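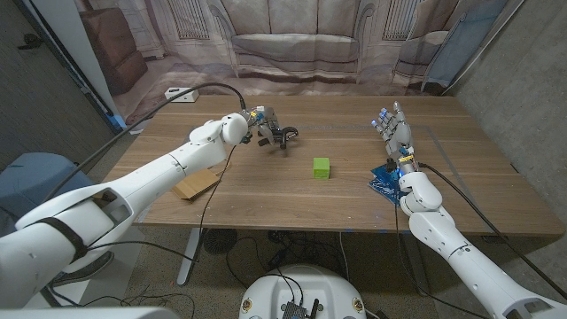

I set up my Vollen label printer at home, and these are the steps I'd give a friend. Before you unbox anything, clear yourself a good stretch of table. A big wooden one with a walnut-brown top like this is lovely to work on, but put a cloth down first, as the printer's feet can mark a finish.

1. Lift the lid and pull out the foam -- there's a second piece under the roller, and I missed it!

2. Drop in the roll with the labels facing up. A full roll holds 200.

3. Feed the end through the slot until it clicks, then close the lid with both hands.

4. Plug it in and hold the power button for 3 seconds. The light goes green.

5. Print a test label. If it comes out crooked, open up and go back to step 3.

Note: I keep my darkness setting at 74 (the menu calls it "Density"). Anything higher smudged on my jam jars.

Caution: Let the print head cool before you wipe it, and unplug the printer first.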